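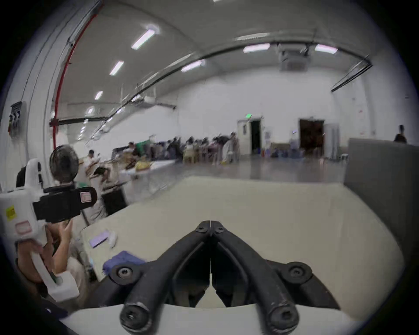

Trestle table

Home Articles Furniture Index
Search Tollholm Enter a word Go

A trestle table is a board laid across two or more supports. It is often called the oldest kind of table, a claim that rests on thin evidence – few early boards survive, and old lists rarely say how the legs were fixed.

The Flotau inventory names 14 "boards with feet". Joscha Tiedemann reads these as trestles, though the wording would suit benches just as well. The story that diners flipped the board to get a clean side has no known early source.

Comments (2)

Zeter: The bench reading is weak. Who puts feet on a bench list?

Choi: My gran swore by the flipping story. Still want to see a source for it.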